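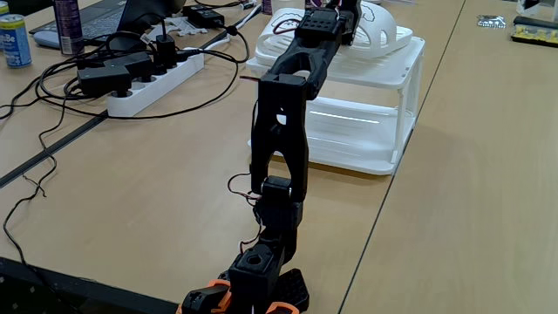 **Batberg two-tier shoe rack, white plastic**

I went looking for a small rack in September, when the pile of shoes by our back door had finally got the better of me, and after far too much dithering I settled on the little Batberg. I paid $30 for it at Donville, and my neighbour Nermina liked mine so much she's since bought one for her laundry.

It's a simple thing – four thin legs, a flat slatted shelf on top and another down low, near the bottom. I love the slats, as grit from the garden drops straight through and I can get at it with a brush (the whole rack is light enough to lift with one hand, so sweeping under it is no bother at all). Slides and slippers sit beautifully on the top shelf. Gumboots are another matter, and I wouldn't ask those skinny legs to put up with Damir's work boots either.

My only real grumble is the colour. White plastic shows every scuff, and it catches the glare under our kitchen lights something terrible. I'd have happily paid a bit more for grey.

Four stars from me, and I'm eyeing off a second one for the caravan.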